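Subject: Re: [worktops] Oil or soap for a light plank table?
Date: 2025-12-10

Dear list,

I am answering the message on oil and soap from last week. I am sorry for the delay, I wanted first to look into my notebook from the winter when I did my own tables, and the notebook was in a box with the Christmas things.

> We have bought a used table top made of glued planks, light wood,
> we think beech but it could be birch. It will be used every day,
> for work and sometimes for eating. The former owner says it was
> "treated" but does not remember with what. Water makes a dark spot
> after a few minutes and the spot goes away when it dries.
>
> My questions:
> Do I have to sand everything off before I put oil?
> I would like to keep the light colour. Is soap strong enough?
> How long must I wait before I can put things on it?
> One end has a small crack between two planks. Shall I fill it?

I take the questions in your order.

Sanding. If water goes in after a few minutes, then there is very little left on the surface, and what is left is probably an old oil. An old oil does not disturb a new oil. An old varnish does. Try with a corner on the underside: rub with a cloth and a little methylated spirit, and scratch with the back of a knife. If a thin skin comes up like from boiled milk, it is varnish and all must come off. If you get only some brown dirt on the cloth, it is oil or wax, and a light sanding is enough. I start with 120 and finish with 180. Many people go to 240 or finer and then complain that the oil does not enter. For a table that is used every day I stop at 180.

Between the last two sandings I wipe the whole top with a damp cloth and leave it to dry overnight. The fibres stand up and you cut them away with the next paper. If you leave out this step the table feels like a cat's tongue after the first spilled glass, and you are angry with the oil, which is innocent.

Colour. Every oil I have tried makes light wood more yellow. Linseed does it most, and it continues to do it for years, most of all in a dark room. With Gutus I had the least yellow of the oils, I mean the one in the grey tin with a bit of white pigment, not the clear one. I ordered it from Szalai together with the wood. The tin held 700 ml and it was enough for two coats on top and one coat below, with a rest which became hard in the tin before I could use it. Now I put the rest into a small jam glass filled to the top, so there is no air in it.

Soap keeps the light colour best, on this I agree with everybody here. I have one table only with soap. I use Kumia flakes, dissolved in hot water until it looks like thin yoghurt, put on with a sponge, left for some minutes, wiped off, and repeated four or five times in the first week. It becomes very nice, almost silky, and you can repair it with the same sponge. But soap is no protection against red wine, turmeric, or a wet iron pan. The iron makes black rings with the tannin, more in oak than in beech, but I have had it in beech too. If you have small children or you eat every day at this table, I would take the pigmented oil first, and after a month or two wash with the soap from time to time. The two go well together. The other order does not work, the oil stays sticky on top of the soap.

Waiting. The tin says one day. In my kitchen in January it was a week before the smell had gone and before a sheet of paper could lie on it overnight without a grease shadow. The room should be warm and the air should move. Please open the window for short times, and do not put a heater under the table, which I have done, with the result that the middle planks rose up and one glue line opened. It closed again in spring, but not completely.

Please also remember the cloths. Oily cloths in a heap can catch fire without any flame near them. I hang them one by one over the fence outside until they are stiff, and then they go in the bin. I write this every time and I will continue to write it.

The crack. I would not fill it now. It is winter, the heating is on, and the wood is at its driest. In summer the planks are wider, and if the crack is full of hard filler they have no place to go and will press somewhere else. Measure it now with a feeler gauge or with pieces of paper, write the number on the underside in pencil, and look again in June. If it is then closed, oil the end grain well, three or four times, until it takes no more, and leave it in peace. If it is still open you can work glue into it with a thin blade and put on a clamp for one night.

One more thing which you did not ask. How is the top fixed to what is under it? A glued top of this kind moves across the grain, and it will do so if we permit it or not. On a wooden base, old tables have buttons or slots for this. On a metal frame people often drive the screws through round holes, tight, and the first dry winter splits the top. Make the holes long in the direction across the planks and put a washer under the screw head. Also leave a little air between the edge of the wood and any metal that goes along it. And treat the underside! It does not need to be beautiful, but when only one face is oiled the two faces take up moisture at different speed and the top becomes a bowl. Over a cold concrete floor the underside deserves the same care.

For the colour, I mean a light top of planks in this direction, on grey concrete:
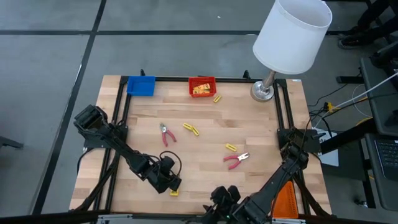 Another member wrote to me off the list that I am too strict with the underside, that a single thin coat of whatever is left in the tin is enough, and that a top of beech has stood in an unheated workshop for years in this way and is still flat. I accept it. An unheated room changes slowly, and my trouble was always with heating. The same message asks if one may use sunflower oil from the kitchen. Please do not. It does not dry like linseed or tung, it stays soft, it collects dust and after some months it smells. If you have already done it, wash with warm water and soap many times, let it dry well, and sand.

About price, as somebody always asks. The oiled top has cost me more in the beginning and less in time. The soaped one cost almost nothing, but I wash it every two weeks, and when I forget it for a month I see it at once at the place where the cups stand. I do not mind this work — I do it with the radio on — but I know people who would hate it.

For those who follow the older thread on floors: the soap mixture for floors is much thinner than the one I gave above, please do not use the yoghurt one on a floor, you will slip.

I have still half a bag of the Kumia flakes and the rest of the white pigmented oil in its jam glass. If someone near Uvedach wants to try on a piece of scrap before buying a full tin, write to me privately. Scrap wood I also have, beech and a bit of ash, the ash is from the old stair.

And if you find out what wood it is, please write it to the list. Beech has small brown flecks like short pencil strokes on the flat faces. Birch does not have them, or I have never seen them there.

With kind greetings from Uvedach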